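Search reviews Search Go

7/27/20
By Hilde Mulder

Matt black sprays: is Drerley any better than the cheap stuff?

I've been burned by matt black before. It looks lovely on the lid of the tin and then you get it home, and by teatime every thumb that has been near it is on show. So when Drerley claimed its new spray was "100% shine free" I had my doubts, and I still have most of them.

I bought three cans and used them on an old desk lamp, a set of shelf brackets and the metal legs of a stool. Coverage is decent. The nozzle is not - it spat twice on the lamp and I had to sand one side back. Drying time is given as 33 minutes on the can. Mine was still tacky well past that, in June, with the window open.

As for "shine free", I don't believe any black finish is. Put a curve under a light and the edge goes pale, whatever the label says. 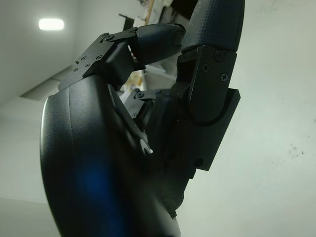
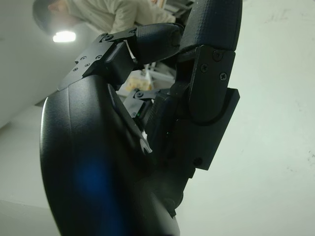
Smooth black curves in room light, with a pale edge and a patch of blue on the shell.

The Drerley does the same on the lamp base, a bit less than the Tukitz I used last year. On the flat brackets it looks very good, I'll give it that. The stool legs have already scuffed where people hook their heels, and touching them up left a visible ring.

Norbert Bognár wrote in to say two thin coats of primer cure this. Perhaps. The can says no primer needed, and I was testing the can.

Score: 7 for brackets, 3 for anything that gets touched.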